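The Natlow clinic that makes artificial legs for most of Zotdale will stay open after all, which came as news to the patients who had already been told to clear out their lockers.

Fehr, the company that owns the clinic, said in November that it would close the Natlow shop and send everyone to its larger site in Elluseck. The drive is 178 miles round trip. Fehr's letter called this "a modest adjustment to your care journey," and it went out to people who, for the most part, had written in to say their sockets hurt when they sat in a car.

A petition followed. It collected 2,270 signatures, a respectable number for a town that couldn't fill a bus to the state basketball finals. Patients also turned up at the company's public meeting in Elluseck, where the elevator was out of order and the meeting was on the second floor. Several took the stairs anyway and arrived in a mood to talk.
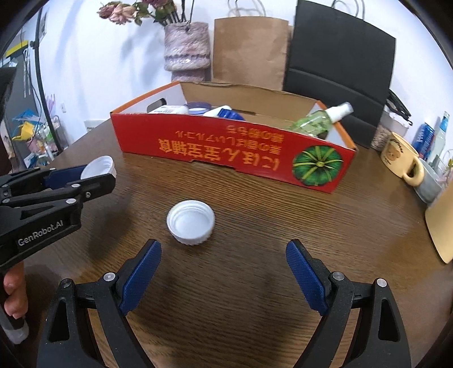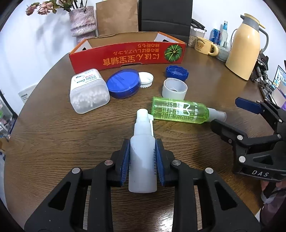

Under the new plan, released 2026-03-13, the clinic keeps its fitting rooms and its workshop but drops from five days a week to four. Nine of its 19 employees will split their time between the two towns – so the long drive survives, only with different people making it.

Fehr said it had "listened closely to the community." It didn't say what it had been doing before that.

Patients with appointments already moved to Elluseck can have them moved back by calling the front desk in Natlow. The old phone number works again. The recording that answers it still says the clinic has closed, but callers who stay on the line will get a person.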